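A Morning at the Homa Open House

I had been meaning to get down to Homa ever since the county party moved its campaign office there, and when Gwawr James called to say they were opening the doors for a morning in January, I put it on the kitchen calendar in ink. It took me 15 minutes to find parking (the lot behind the bank is closed again), and by the time I got in, the good doughnuts were gone and Rhun Trevor was already talking.

Rhun is running for the Barkier seat, and he's a friendly speaker, if a slow one. He spent most of his time on the draft platform, which has 83 proposals in it. I like a thorough person, but eighty-three! Ifor Prydderch, sitting next to me, had gone through his copy with a green pencil and wanted to know which ones would survive a budget vote. Rhun named the bus line to Aryee and the school roof and then got a little vague.

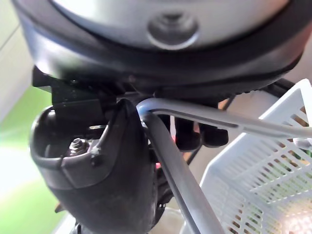 Then came the walk through the office itself, seven of us in a line behind Gwawr, who kept stopping to say hello to people. We saw the phone room, the map with the precincts colored in by turnout, and the closet where the yard signs live. I asked why the Aryee precincts were still blank and got a long, patient answer about the new boundary lines, most of which I followed.

Coffee ran well past eleven, and I was glad of it, as I finally got to talk with Hường Lục about the farm stand rules. She thinks the permit fee the current council passed is plain unfair to small growers, and she told me so at length while I nodded and ate the last of the shortbread. Her suggestion is in the draft as number 5, and she'd like it moved up.
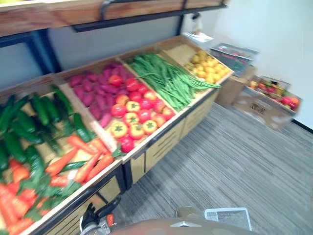 Questions from the Floor

Berwyn Humphreys asked the one I'd come to hear, on whether Rhun would debate the incumbent. Yes, he said, any evening, any hall, though he'd prefer the one with heating. Somebody else wanted to know who prints the flyers, and Gwawr said Pronider does, at the regular rate.

The draft is at the front desk until the end of the month, and comments can be left in the box beside it. I left two, both on sidewalks.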